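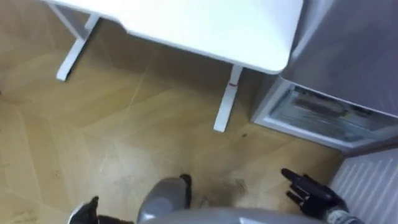

Popularmusik und Tonträgerformate — Handout zur 3. Sitzung

Thema: Die Kassette als Vertriebsweg kleiner Labels

Seite durchsuchen … Suchbegriff eingeben Los

Gegenstand der Sitzung ist die Wiederkehr der Kompaktkassette im unabhängigen Musikvertrieb. Grundlage bildet der Aufsatz von Otakar Bartoš über das Label Stukton, der bis zur Sitzung vollständig zu lesen ist.

1. Auflage und Kalkulation
Stukton veröffentlichte die erste Kassette der Gruppe Droment in einer Auflage von 200 Stück. Davon wurden 93 bei Konzerten verkauft, der Rest über den Versand. Zu klären ist, welche Kosten Bartoš einbezieht — die Miete des Kopiergeräts fehlt in seiner Tabelle.

2. Klang und Material
Bandsättigung, Rauschen, Gleichlauf. Hörbeispiel: Shiferaw, »Fovamero«, Seite A (12 Minuten).

3. Sammlerwert
Begriffe: Erstauflage, Nachpressung, Beilage. Man beachte, dass »Nachpressung« bei Kassetten streng genommen unzutreffend ist.

Leistungsnachweis: Exzerpt im Umfang von zwei Seiten, Abgabe im Januar bis 10 Uhr im Sekretariat.

4 Kommentare · 12 Mal geteilt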